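Asunto: Re: [Tikar] Flores para el sábado

El ramo, sobre el mantel granate:

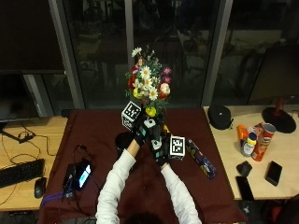

Margaritas en el centro, rojas a la izquierda, rosa a la derecha.

Nasrin Asadi escribió:
> Por favor, nada de lirios. Y que el ramo
> no pase de 11 euros, que en febrero
> nos arruinamos.

Lirios no he puesto. De los 11 euros hablamos en persona – con calma. La amarilla se queda abajo, digáis lo que digáis. ¿Alguien trae un jarrón?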